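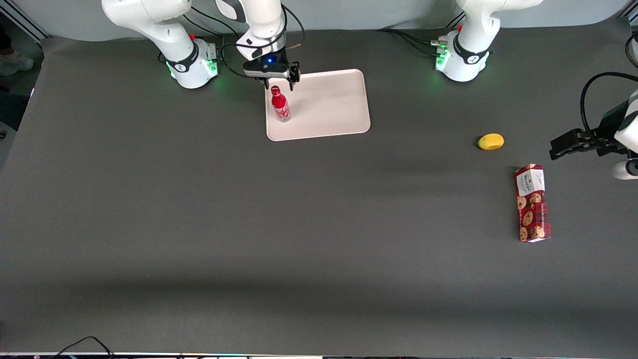

How to set up redirects before you move an online shop

If you change your shop's platform, most of your page addresses will change too. Anyone following an old link will get an error page unless you tell the server where the new page is. Do this work before launch day.

1. Export your old addresses

Download the sitemap from the old site and paste every address into the first column of a spreadsheet. When we moved the Prisberg shop we had 3,701, and 749 of those were products that had been out of stock for years. Leave them in for now.

2. Add the visits

Export the last 12 months of landing pages from your analytics and match them to the list. Sort by visits, highest first.

3. Match the top pages by hand

Take the first 100 rows and type the new address next to each one. Open both pages and check they cover the same product or topic. Hema Gowda did ours in an afternoon.

4. Use patterns for the rest

Category pages usually follow a rule, such as /shop/lamps/ becoming /lighting/lamps/. Write one rule for each folder. Put the single-page redirects above the folder rules in the file – most servers stop at the first match.

5. Deal with discontinued products

Send them to the nearest category. If there is no sensible match, return a 410. Don't point everything at the home page, as search engines tend to treat that as an error anyway.

6. Test on the staging site

Run the full list of old addresses through a crawler and look at three things: the status code (it should be 301), the final address and the number of hops. Fix anything with more than one hop. Most crawlers let you save the results as a CSV, so keep a copy to compare with after launch.

7. Check again after launch

Look at the 404 report each morning for the first fortnight and add any missing redirects. Old email campaigns and printed QR codes are the usual culprits. Keep the redirects in place for at least a year.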